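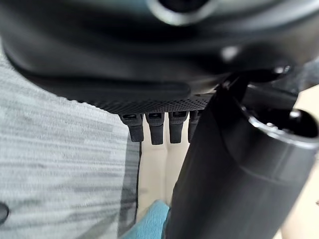 New phone only shows 226 of my 259 contacts, where did the rest go?

Posted 8 August 2022 in Phones & Tablets > Switching and setup

quiltedpocket

Hi all! Long-time reader, first time posting, so please be gentle if this is in the wrong section.

I finally gave up on my old Marnus phone. I'd had it for 8 years, which I know is ancient, but it made calls and took okay pictures and I liked the size of it. The charging port got so loose that I had to prop it up against a mug to get any juice into it, so last week I went and bought a Plasari. It's lovely! The screen is huge, the camera is way better than I need, and I can get through a whole day and most of the next one without plugging in.

Moving everything over was easy, or so I thought. I used the transfer app that comes up when you first turn the Plasari on. I put the two phones next to each other, scanned the little code, typed in my account password (third try, caps lock) and let it do its thing. It took most of the evening. All my photos came across, a little over 2,000 of them, plus my texts and even my alarms, and I went to bed feeling pretty smug.

Then on the second day I got a call from a number with no name on it. I let it ring out because I figured it was spam, and it was my dentist, who has been in my phone forever. So I went looking. The old phone says 259 contacts at the bottom of the list. The new one says 226. I've scrolled through both lists side by side and I can't see any pattern. My sister is there, my dentist isn't. The guy who fixed our furnace once is there, my hairdresser isn't.

What I've tried so far:

Restarting both phones.
Running the transfer app a second time, contacts only. It said "completed" and the number didn't change.
Calling Brarkiveck, my carrier. They were nice but said contacts aren't something they keep, and offered me an insurance plan.

I put a new SIM in the Plasari, by the way, the one that came in the Brarkiveck envelope. The old SIM is still in the Marnus, and the Marnus still turns on if I hold the cable just right. I'd rather not type all the missing ones in by hand, but I will if that's what it takes. Is there some setting I'm missing? And is it safe to trade in the old phone yet? There's a trade-in offer I'd like to use before it runs out. 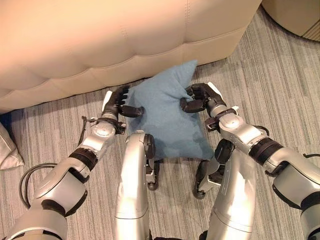 Blue cushion on the carpet by the ottoman.

Thanks in advance for any help!

3 replies

turbo_walrus

Transfer apps are junk, always have been. Factory reset the new one and start over. Worked for me on a totally different phone.

slowdialer

Please don't reset anything yet! And don't trade in the Marnus. You're in good shape as long as that old phone still turns on, so park the trade-in for a few more days.

I had almost exactly this with my mom's phone in January, down to the dentist going missing, so I have a pretty good guess. A phone that old can keep contacts in three different places. Some are saved to your online account, some are saved only on the phone itself, and some are saved on the SIM card. In the contacts app they're all mixed together in one big alphabetical list, so you never notice. Back then a lot of phones would ask you "where do you want to save this?" the first time you added someone, and most of us just tapped whatever was on top to make the box go away. Then an update would come along and change the default, and from then on the new people went someplace else. That would explain why you can't see a pattern. It depends on when you added them, and the list doesn't show you that.

My bet is that your missing people are on the old SIM. The transfer app copies the account ones and the phone ones, and it skips the SIM because it figures you're going to move the card over yourself. But Brarkiveck sent you a new card, so the old one stayed behind with your dentist on it.

To check, open the contacts app on the Marnus and tap the three dots in the corner. Look for something like "Contacts to display" or "Filter" (the wording moved around between versions, so poke around a little). You should get a list of the places with a number next to each, or at least be able to show one place at a time. Pick SIM only and see who's left. If your dentist and your hairdresser are in there, you've found them.

If they are, here's what I'd do, and take it slow.

First, plug in the Marnus and get it settled so the cable doesn't slip halfway through. You want a decent charge before you start. With my mom's phone I got impatient and it died on me in the middle and I had to start over, which was no big deal except that I said some words in front of her.

Next, go to the same three dots menu and find "Import/Export." Choose import from SIM, and when it asks where to save them, pick your account, the one with your email address on it. Do NOT pick "phone" or "device." Select all and let it run. It goes quickly because they're just names and numbers.
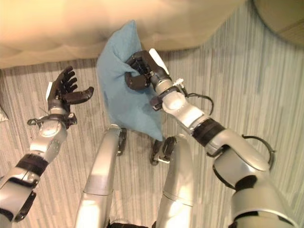
Once that's done, make sure the Marnus is on your wifi and go into Settings, then Accounts, tap your account and make sure the switch for contacts is on. If there's a "sync now" button, hit it. Then go do something else for a while. On the Plasari, check the same thing, same account, contacts switched on, and they should trickle in without you doing anything. When I did it the first bunch came right away and the rest took until after dinner, so don't panic if the number climbs in fits and starts.

One thing to know about the old SIM contacts: they're bare bones. SIM cards could only hold a short name and usually a single number, so anything like an email, a birthday or a picture won't be there, and long names may be chopped off. My mom's plumber came through as half a word. You may have some tidying up to do afterward.

If it turns out they're saved under "phone" and not on the SIM, do it a different way. Use Import/Export again, but choose export, and it'll make a single file (the name ends in .vcf). Email that file to yourself, open the email on the Plasari, tap the attachment, and it'll offer to add everyone. You may get doubles that way, but the contacts app on the new phone should have a "merge" or "fix" option someplace that catches most of them.

I'd make that export file anyway, even if the SIM thing works. Stick it in your email and forget it's there. It's tiny.

As for the trade-in, wait until the names you care about are on the new phone, then give it a few days of normal use before you wipe the Marnus. Take the old SIM out and keep it in a drawer. They don't need the card for a trade-in.

cordless_and_confused

Agree with slowdialer about not resetting. I want to add another possibility, though, and it's quicker to check so maybe start with it.

When I got my Plasari it was merging contacts on its own. If two entries had the same number, or close to the same name, it would squash them into one and only count them once. I had my brother in there as his real name, his nickname, and "brother NEW," and all of them became one person. So part of your gap might be people you had twice. It wouldn't account for the dentist, I know, but you could do everything right and still not land on 259, and I don't want you chasing the last few all weekend! I did that. I spent a whole evening hunting for somebody who was never missing.

Also check the filter on the NEW phone. Mine came set to show only one account, and I have two emails (a grown-up one and one I made in college that I won't repeat here). Switching it to "all contacts" brought back a chunk right away.

If the charging port gives out on you before you're finished, I took a phone to the Rieger repair counter at the mall near me and they cleaned the lint out of the port with a little pick while I stood there. It held a cable fine after that. I don't know if you have one near you, but any repair place ought to be able to do it, and a loose port is very often just pocket fluff packed down at the bottom. Don't go digging in there with anything metal yourself.

quiltedpocket (original poster)

Oh my gosh, it was the SIM! I did the filter thing on the Marnus, and there they all were, the dentist, the hairdresser, my old book club. I imported them to my account like you said and they're showing up on the Plasari now. A few of the names are chopped off. I have somebody called "Carpet Cle" and I can live with that.

cordless, you were right too, I had my own voicemail in there twice. I'm making the export file tonight and then I'll see about the lint, because if that's all that was wrong with the port I'm going to feel a little silly about the new phone. Still keeping it though!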